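Hello again, everybody!

January 2023 already, and I'm still eating the last of the gingerbread. Thank you for all the cards – the one with the hedgehog in a bobble hat is stuck to my fridge and it's staying there until June at least.

News from Closen

Lots of you wrote to ask what happened to Drallik after he fell down the well at the end of the last story. I can tell you he's fine (a bit damp, very grumpy) and that the new one picks up the very next morning. Drallik is a troll about the height of a milk bottle, and he has lost his name. Somebody has borrowed it without asking, and he can't go home to Closen until he gets it back, because the gatekeeper won't open up for a troll called Nothing.

So off he goes to see Mrs. Özkan, the old owl who keeps all the lost words in jam jars. She has 2941 jars and not one of them has a label! I had such fun with that chapter that it got far too long. The whole story was meant to be 3213 words and it's closer to 4000 now, and my sister says the soup scene has to go. I like the soup scene.

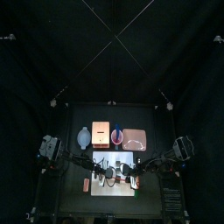
Reading aloud

Kálmán Hegyi has said yes to reading the new story for those of you who like to listen at bedtime. He did the voice of Rikis the weasel last time, and my nephew wouldn't go upstairs alone for 3 nights, so I've asked him to make Rikis a little less hissy. He's promised to try – we'll see!

Your turn

I'd love some ideas for what Drallik might be called while he's waiting for his real name. So far I have Button, Gravel and Sir Teapot. Send me yours, with a drawing if you feel like it, and I'll put my favorites in the next newsletter. Grown-ups can join in too (a grandpa sent the best one last year, and he wouldn't stop talking about it).

Oh, and if you wrote to me before Christmas and haven't heard back, your letter is in the blue folder and I'm working my way down.

Bye for now, and keep your socks dry!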